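August 2020, Stenddale workshop

Second go at the Pultiser dye on offcuts of acrylic. Bath held at 90 this time. Milagros Mercado reckons the July lot went streaky from poor rinsing, so I rinsed each piece twice and left them on the rack overnight. Colour is even on 5 of them. The thick Jakubowski sheet still takes it badly along the sawn edge.

Need to order more dye, the dark blue is nearly gone. Batch 122 goes to Pununus once the labels are done.
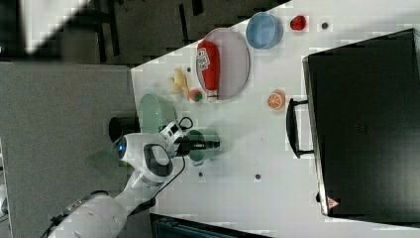 Green is the next colour to mix. I want it pale enough to see through, close to the plate and the little cup on the white table. Will start at half strength and dip for 2 minutes.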